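Cable drag when the arm goes forward
Gilter Workshop Forum > Home builds

svanloon
Mar 16, 2020
Fridge routine on my build. I think the cables pull the arm back when it reaches. Tether is 3150 mm. 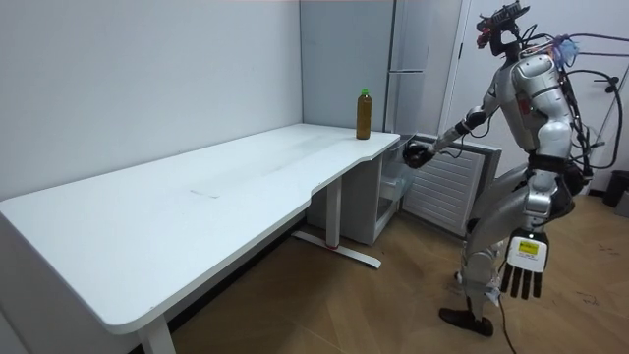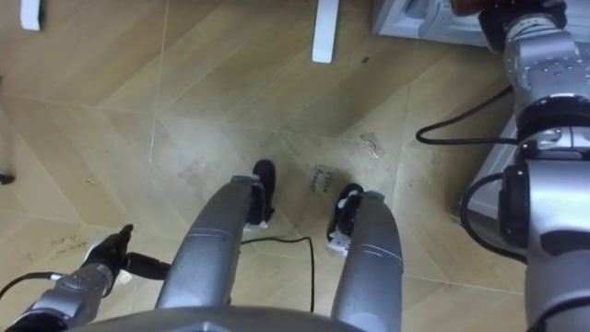
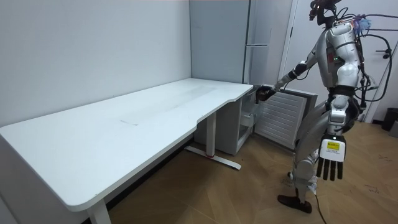
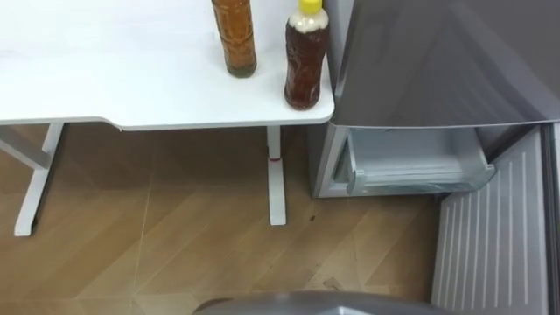

I've tried 4 cable routes so far and don't like any of them. Any ideas?

kulley_bench
Make it longer. Mine is up to 10 metres and I get no drag.

aisling_h
Disagree. More slack just means more to tread on. Clip it at the hip.

svanloon
Hip clip would foul the waist joint, I think. Will try it anyway.

kulley_bench
Still say longer.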